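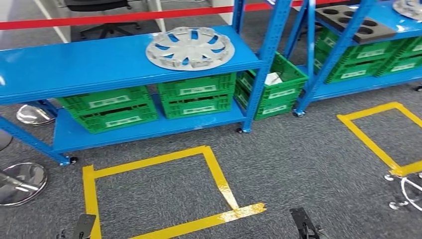

A reader in Flumdale wrote to us after last month's item to say that she had walked past the new parts room at Cernton twice before she realized it was open, and could we please tell people which door to use. She is quite right, and we should have said so the first time. It is the side door off the laneway, the one with the bicycle racks beside it, and you don't need to ring the bell during opening hours. Just come in and wipe your boots, as there is carpet all the way through.

For anyone who missed the earlier item, the Cernton Parts Library has moved out of the old garage behind the Kan Street hall and into the ground floor of the former Mositz office building. It lends and sells used car parts, trim and small hardware to people who are keeping an older vehicle going, and it has been doing so out of one cramped space for longer than most of its members care to remember. The move took the better part of March. There were 1174 catalogued pieces to bring across, along with a fair number of things that had never been catalogued at all and had been living at the bottom of a barrel.

The biggest change, and the one regulars are talking about, is the shelving. The old place had fixed timber racks that were built for jam jars (the hall used to run a preserves fair, and the racks came with the building), and anything round or heavy had a habit of ending up on the floor. The new room has bright blue metal units on swivel casters, with perforated uprights, so a whole bay can be rolled aside when somebody needs to get at the wall sockets or lay a bumper out flat. Members who helped with the setting up report that the casters go across the carpet better than anyone had hoped, although a fully loaded unit still wants a good lean to get it started.

Small parts are going into ventilated green crates on the lower shelves, stacked two high where there is room. Each crate has a white label panel on its face, and the plan is to have every one of them marked with the make and the kind of part by the end of spring. Until then, please ask at the desk before you go digging, and please put the crate back on the shelf you took it from. The colour is the same for everything, so a crate that wanders off to the wrong bay can be surprisingly hard to find again!

Hubcaps and wheel trims, which are far and away the most asked-for items, now lie flat and face up on the upper shelves where people can look at the pattern without having to pull half a dozen others out first. If you are trying to match a set, bring one of your own along, or at the very least a clear photo taken square on, and measure the inside of your rim before you leave home. A good many trims look identical from across the room and turn out to be one size apart. Trims are $5 each for members, and the library will take back anything that doesn't fit as long as the clips are unbroken.

There is also a dark grey foam tray with round recesses in it, and the library is keen to have a few more of the same sort. Foam is very handy for small turned pieces that roll about and get scratched in a crate, so if your workplace is throwing any out, the desk would be delighted to hear from you. Clean cardboard dividers are welcome too. Tires, batteries and anything with fluid still in it can't be accepted at the new address under the terms of the lease, and those should go to the Flumdale depot as before.

Annual membership has gone up a little to cover the rent and now stands at $220 for clubs and small repair shops, with the household rate unchanged. Anybody who had already paid for the year at the old address is covered and doesn't need to do a thing.

Parking is in the gravel lot behind the building, which is shared with the dental office, so please leave the spaces nearest the ramp for their patients. The 2 bus stops at the corner and it is a short, level walk from there. The room opens at 10 in the morning and the kettle is generally on well before that. Returns can be left at the desk, with your member number on a bit of tape so they get checked in under the right name.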